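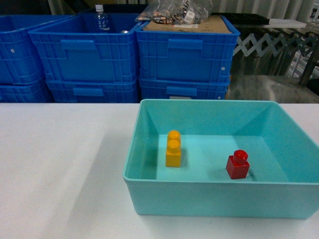

*Ottilie Hofstetter*

I bought the Fillia tray in February because I was sick of chasing toy bricks across the table, and I've had it out nearly every afternoon since. It's a shallow thing with sloping sides and a bit of a lip round the top, and mine is the turquoise one (there's a sandy colour too, but come on!).

The good bits first. The floor of it is properly flat, so a chunky brick stands up on its own studs-up without any faffing, even the little single-stud ones. I was worried it would be too low, and for sorting it really isn't. Small hands can get in over the side without knocking everything, and so can mine.

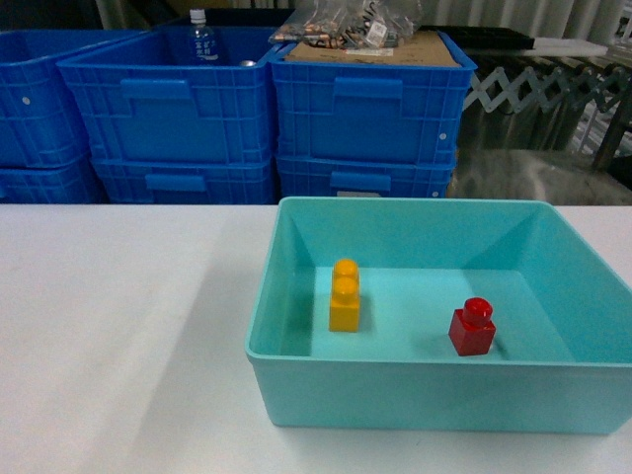 What I like less is the price. I paid 30 francs, and for one tray with no lid that made me wince a bit. Konrad said a baking tin would do the same job and I ignored him, but I did go quiet for a minute. The pale insides also show felt tip, so keep the pens well away or have a damp cloth handy.

Storage is the other thing. The tray is no good for putting the whole collection in, it's for the handful you're playing with, and everything else still needs a proper crate. We use plain blue plastic ones with ribbed sides and handles, and I'd buy those again tomorrow.
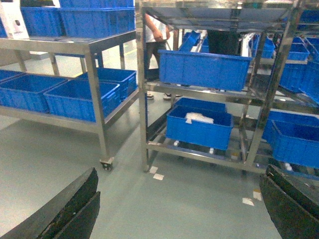
*Blue bins on the steel cart and the sloping rack.*

Would I get a second tray? Yes, if Fillia ever does a sale. I'd have one for each end of the table and then there'd be no arguing over who gets the yellow bricks. Four stars from me, and the missing one is for the lid.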